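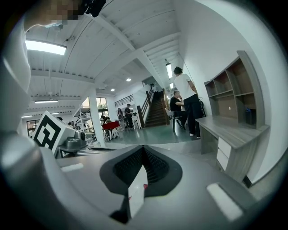 Re: [gekine-dev] Pose drift in the Stundelside set

On 2023-12-11, Mehwish Baloch wrote:
> I reran the Tijani baseline on all 351 episodes. The policy
> still stops short on the final approach, mostly in episodes
> with fast rotation. Is this the pose estimate or the width
> signal? I would like to know before we train again.

Mehwish,

Pose estimate, as far as I can tell. I replayed the 32 worst episodes with the width signal replaced by a constant and the undershoot did not change. With the trajectory re-solved offline, it went away in most of them.

The error enters at relocalization. Drovico builds the map from the first pass through the room, and people walking in the background leave features that are gone later. During fast turns the tracker latches onto those and the scale slips. The marker cube gives a fixed reference, but the current config only uses it at initialization.

Two changes are on my branch:

1. Marker detections now enter the graph as a soft constraint throughout the episode.
2. Features in the outer ring of the fisheye image are dropped – the lens model fits poorly there.

I have not touched the action horizon. Please keep the 70 held-out episodes out of the re-solve until we agree on a threshold. A run of 700 epochs should be enough to compare against your baseline.

Ginevra Cocco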